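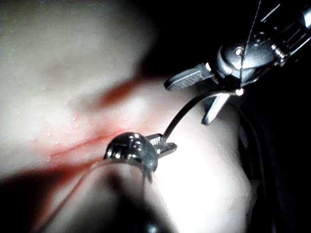 3.2 Practice materials and the first bite

We spent a good deal longer choosing materials than we had planned, and we would like to share some of that thinking here, as colleagues who attended the Millau workshop have been kind enough to ask. The course at Munedo uses soft Culard pads for the opening sessions and moves on to moist tissue once a learner can place an even row of stitches. Each pad is marked for closure before it is handed out. A narrow red line, like the one on the pale pad in Figure 1, gives the eye something to measure from, and learners told us again and again how much they missed it when it was taken away.

The curved needle asks for patience at this stage. Its point follows an arc, so a straight push will drag at the pad and widen the hole, and most of our early tears came from exactly that. We encouraged learners to settle the angle of the needle before going anywhere near the line, and to let the curve do the work once they were in. Over the whole study we collected 3000 stitches from 103 learners, and all of them were scored on the Bisht sheet for spacing, depth and the condition of the edges.

3.3 Looking after the thread

Thread got much less attention than the needle in our first draft of the course, and we came to regret it. A learner who had placed a lovely stitch would often spoil it a moment later by pulling the strand through too quickly, or by losing hold of the short end and having to hunt for it. We went back through the score sheets and found 129 stitches marked down for thread handling alone, with no fault at all recorded for the bite itself.
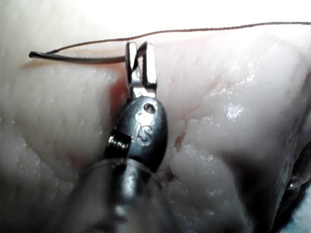 Tail length was the item on which our scorers disagreed most, and we had to rewrite it for the second round of teaching. The old wording asked for a "suitable" tail, which left everyone to decide for themselves what was suitable. The new wording asks the scorer to find the cut end first and to judge its length from the knot site, following the strand all the way along. This is harder than it sounds when more than one thickness of strand is in view. In Figure 2, for instance, the piece with the rounded, cut end is thick and dark grey, while a much thinner brown strand, slightly twisted, leads away on the other side of the jaws. Our scorers now write down which strand they are judging before they give it a mark, and we have been very glad of this small habit.

Pale, glistening tissue brings a further difficulty, as a fine strand can be hard to pick out against its highlights. We ask learners to lift the strand a little clear of the surface before starting a throw, and to pause there until they are sure of both directions. Agreement between scorers on this item is reported in Section 4.

Last updated: November
2 comments
We use cookies to improve your reading experience. Accept | Manage settings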